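4. Away days and the draw: what supporters of Brunen told us

4.1 Why we began with the draw

Most writing on football crowds looks at the win and the defeat. The draw gets left over, as if it were a kind of nothing, and yet anyone who has stood on a terrace in December with the score at one each and five minutes left will know how wrong that is! We came to this part of the study wanting to know how people who follow a small club talk about matches that nobody wins, and the answers were richer than we had dared hope for.

Brunen is a part-time side that plays in the same regional division as Plamier and Skavton. The three clubs share a good deal: small grounds, short benches, a crowd in which many people know one another by first name. They differ in how far they travel. Brunen's supporters face the longest trips of the three, and this shapes what they say about a result. A point won close to home and a point won at the far end of the division are, to them, different objects.

We spoke to 40 Brunen supporters over one season. All of them had been to at least one away match in that time, and 29 had been to more than half. The talks were held wherever suited the person: at the ground before kick-off, in cafés, on the supporters' coach and quite often at home. They were loosely built around four prompts, which we set out in section 3, and we let people wander. They wandered a long way, and some of the best material in the whole project comes from those detours.

4.2 Two kinds of draw

The first thing that stood out was how firmly supporters sort draws into "ours" and "theirs". A draw is ours if Brunen scored last. It's theirs if the other side did. The quality of the play hardly comes into it. One man, who has followed the club since school, described the goalless match at Plamier as "a draw with no owner" and said he had not known how to feel on the way back. Several others used the same match as their example of an afternoon that was hard to talk about afterwards.

This fits with Kaewsai's idea of the last touch, which we outlined in section 2. Kaewsai argues that a crowd carries home the mood of the final event that mattered to it, and that whatever came earlier is retold to suit. Our interviews bear this out very nicely for score draws. The supporters who saw Brunen come back from two down at Skavton told us, almost to a person, that they had felt the comeback coming. Those same supporters, asked separately about the first half, said it was dreadful and that they had talked about leaving early. Both accounts were given with real conviction, sometimes within a few minutes of each other, and we find that delightful as well as useful.

The goalless draw is where the idea begins to strain. With no goal there's no last touch to carry home, and people looked for one elsewhere. Some chose a save. Some chose a foul that ought to have been given, or a substitution that came too late. A mother and daughter who had sat side by side chose different moments altogether (the mother a header over the bar, the daughter a booking) and fell into a cheerful argument about it while the recorder was running. We would suggest that in a goalless match the crowd goes home with many last touches instead of a single shared one, and that this is what people mean when they say such a game leaves them flat.

4.3 Talking about it afterwards

The second theme is the time after the match. Supporters spoke at length about the journey back, and then about the first person they told who hadn't been there. That second conversation turned out to matter a great deal. On the coach everyone has seen the same thing, so talk can be short: a groan, a player's name, a shake of the head. At home the match has to be put into words from the start, and it was here, people said, that they worked out what they thought of it.

A draw is harder to put into words than a win. One supporter said that when Brunen win she calls the result through the front door, and when they lose she says nothing and puts the kettle on. For a draw she had no habit. Others said much the same. There is no ready-made phrase for coming home with a point, or there are only weak ones: "not bad", "could have been worse", "we'll take it". We counted 73 uses of "we'll take it" across the 40 interviews, far more than any other set phrase, and it was used for draws of both kinds.

Tone of voice does the work that the words don't. The phrase said with a rise at the end belonged nearly always to a draw that was ours. Said flatly, or with a breath before it, it belonged to one that was theirs. Our two listeners marked the recordings without knowing which match was meant, and they agreed with each other on 50 of the 73. The remaining 23 are interesting in their own right, and a good number of them come from supporters speaking about the goalless game.

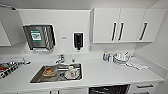 Maureen Bramwell

Figure 3. Kitchenette with white wall units and a long worktop.

The home conversations also showed us how quickly a match is shortened. A supporter who gave us a full and vivid account on the coach, with the wind and the state of the pitch and the linesman's bad afternoon all in it, had boiled it down to three sentences by the next morning. We asked for those three sentences again at the end of the season and got them back almost unchanged. What had gone was everything that didn't help to explain the score. With wins, small bits of colour stayed in. With draws they were dropped, unless they could be made to carry blame.

4.4 The manager's face

We hadn't planned to ask about managers at all. The subject came up by itself, and so often that we added it to the prompts after the first few talks. Supporters watch their manager closely in the moments after the whistle, and they read a great deal from very little. Does he shake hands at once? Does he clap the away end, and for how long? Is he first down the tunnel or last?

After a win or a defeat these signs only confirm what everybody already feels. After a draw they seem to tell people what to feel. When the Brunen manager walked the full length of the pitch to applaud the travelling support at Skavton, that walk became part of the result. People described it with more care than either goal. After the match at Plamier he went straight inside, and this too was read, although here the readings split. Some took it as anger with the players and felt he was right to be angry. Others took it as a slight. A few thought he was simply cold, and defended him warmly on those grounds.

Supporters were much less patient with the gestures of opposing managers. A small punch of the air by the Skavton coach when his side went two up was still being talked about months later. The same gesture from their own bench would, several people admitted with a laugh, have been the highlight of the day. We don't read this as plain double standards. The people we spoke to knew very well that they were being unfair and took some pleasure in it -- the unfairness was part of what they shared with the person in the next seat. It was offered to us as a joke and as a sign of belonging at the same time.

One exchange shows this well. Two brothers were talking us through the Skavton match, and the elder said that their coach had "no class". The younger asked what class would have looked like. There was a long pause on the tape, and then the elder said, "Losing quietly." They were both still laughing when we moved on to the next prompt.

4.5 Distance and the value of a point

We said at the start that distance changes the worth of a point, and it's time to come back to that. Supporters put a higher value on a draw the further they had travelled for it, provided Brunen had scored. Where Brunen had not scored, distance worked the other way and made the day feel wasted. So the long trip seems to stretch whatever feeling is already there, in either direction.

Older supporters showed this less strongly. Many of them spoke of the journey as a pleasure in itself, with its fixed stops and its fixed seats, and they were slower to set it against the result. Younger supporters, above all those who drove themselves, kept a running account of hours and fuel and were quick to tell us what a goalless draw had cost. We would love to follow this up with a bigger group, as our numbers at the younger end are small and we can't say whether the difference lies in age, in driving or in how long a person has followed the club.

There is a wrinkle with the coach, too. People who travelled on it were kinder about every kind of draw than those who went by car. It may be that kinder people take the coach. It may also be that several hours in the company of others who saw the same match gives everyone time to agree on a story they can live with before they have to tell it to somebody else. The recordings made on board lean towards the second reading. On the way back from Plamier the talk opens with complaints and long silences, and by the last stretch the same voices are building a fairly hopeful case from the goalkeeper's afternoon and the fixtures still to come.

The Plamier and Skavton supporters, whose interviews are taken up in section 5, travelled less and spoke of draws in shorter and drier terms. They also had a different favourite phrase.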